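Julport gets a gripper rulebook

Big day for us robot folks — as of 11/11/24, Julport has a two-page code of practice for grippers! I've read it twice already. Fingers get checked before every shift and swapped after 3,000 picks, and the checks get written down (on paper, please). Shops have until May to sign up.
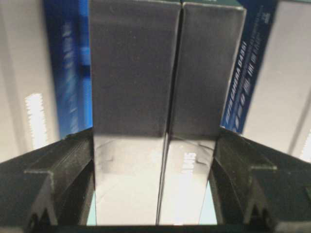
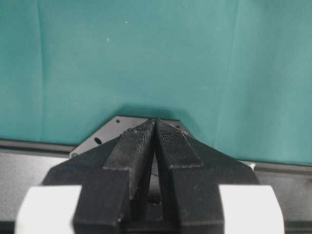
Does the code cover home-built arms?
Only if they're used at work. Hobby arms at home are left out.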